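Visit to the open day at Sonier
August 2022

Our evening class in technical drawing went by train to Sirness to see the open day of Sonier. I was asked to write the report, and I hope the other members will correct me where I have understood something wrongly.

Sonier makes small parts for door locks and windows. At the entrance we received a paper badge and a number, mine was 298, and with this number one could join a group. The first part was the packing hall. A conveyor made by Stolum was running there, and our guide told us that it moves 3,303 cartons in one shift. It was very loud and I could not hear all the explanations, so I cannot say how the cartons are sorted at the end.

After the hall we crossed the yard to the training room, where the apprentices have their tables. I liked this part the most. They work there with small robot arms, with parts which are printed, and they learn how to make an arm take a cube and put it into a box. The apprentice at our table spoke quietly but she knew her subject very well. She explained that first a person leads the movement many times, and these movements are recorded, and only then the arm is allowed to try alone.

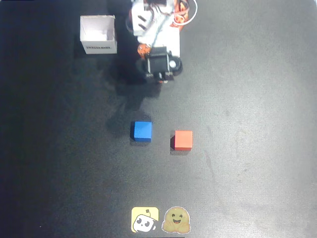 I asked how many recordings are needed. For their present exercise they have 335, and she thinks it is still too few, especially when the cubes lie in a place which the arm does not know. An older visitor wanted to know if such an arm could one day work in the packing hall. She answered that it is too weak and too slow for that, and it is meant for learning. I found this a good answer.

Lunch was in the canteen Vondráček, opposite the gate. The soup was good, but we waited for it about 2 hours of our afternoon, or so it felt to me, and therefore we missed the talk about measuring tools.

The next open day will be in January. Who wants to see the training room should go there first, before the big groups come. Good shoes are needed, the yard has many holes.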